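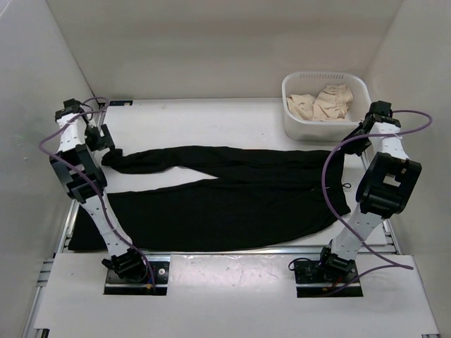

Equipment planning, second cell

Home | Notebook | Purchasing | Bench log | Contacts

May 21, 2025
Revathi Kamath

I sat down this morning meaning to spend half an hour on the order list, and of course it ate most of the day, so I'm writing it all out while I still remember why I decided what I decided. Ilse, please scribble on this as much as you like. You know the Polat people far better than I do!

The plan is still to copy the folding cell as closely as we can: two arms, the white top, plain gray walls on three sides, the rail underneath. I went back and forth on whether to change the footprint, and I keep coming back to trousers. Laid across the table, a pair takes up nearly the whole width between the arms, and I would hate to save a little on board and then find we can only do T-shirts. So, same width, please. If Tedonance can cut us a front panel with the two base cutouts already in it, I'd much prefer that to doing it ourselves again (my jigsaw work is nothing to be proud of).

Money, as it stands. We have $2000 left in the Jestside line for structure and small parts, and a separate $2000 for spares that has to be spent on spares and nothing else, I checked twice. The arms come out of the Guvum budget and are Ilse's to argue for. The quote for rail, panels and brackets came to $800, delivery included, and I was pleasantly surprised. That leaves a decent cushion in the structure line, which I'd like to put toward:

- A second white top to keep on the shelf. The front panel has picked up a good many scuffs, and I expect a tabletop will go the same way in time.
- Proper cable management. The purple cables hang off the grippers in big loops, out over the side and back down to the bases, and I would love a sprung guide or a little overhead boom for each one. Ask Polat whether they have something that fits the perforated links, it seems a shame to have all those holes and not use them.
- Another basket like the slotted one in the back corner. I do want the same one. Changing the basket means teaching the reach again, and I have no appetite for that.
- More garments. Dark trousers with a drawstring are a nice hard case and I'd like several sizes, plus more beige and other pale things, which are harder to pick out on a white table.

For the spares line I have 4 sets of gripper fingers down, then cables, then whatever joint parts the supplier will sell us singly. Ilse thinks I'm heavy on fingers and light on cables. She may well be right, and I'll redo the split once we have the price per cable in writing.

Still open: lead time on the arms, and whether the second cell goes against the wall or gets room to walk behind it. I lean toward leaving the room, even if it costs us a shelf.

Next to do: send Tedonance the panel drawing, chase Polat on the cable guides, and measure the doorway before anyone orders a ready-built frame.

Recent entries
Rail and bracket quote, with notes
Garment shopping list
Gripper finger spares, what we have on the shelf
Ilse Sauerland: arm budget, first draft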